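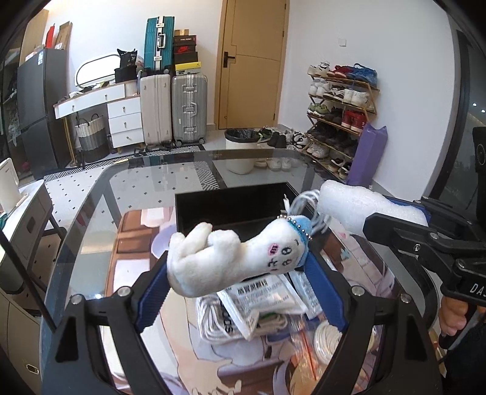 Magdolna Kun keeps her odds and ends on a glass-topped table by the front door, and until February most of them had no box at all. "Cables, cold medicine, key rings, little toys," she says. "I'd move the pile to eat and then move it back."

She is 53 and shares the apartment with Saodah Subramaniam, who wanted the table cleared. They agreed on one black box and two rules. Anything that plugs in gets coiled before it goes in. Medicine is checked for dates first.

"I threw out six packets the first evening," Kun says. "Some I didn't remember buying." 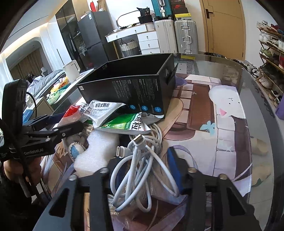 Charging cables were harder, because neither of them wanted to give any up. Subramaniam tried tying them with string and stopped after a week. Now they are looped by hand and laid in.

Packing foam is still a disagreement. Kun saves it for mailing things to her cousin. "She says it's trash," Kun says. "I used a piece last month."

The shoes by the door are next, she says, probably after the weather warms up.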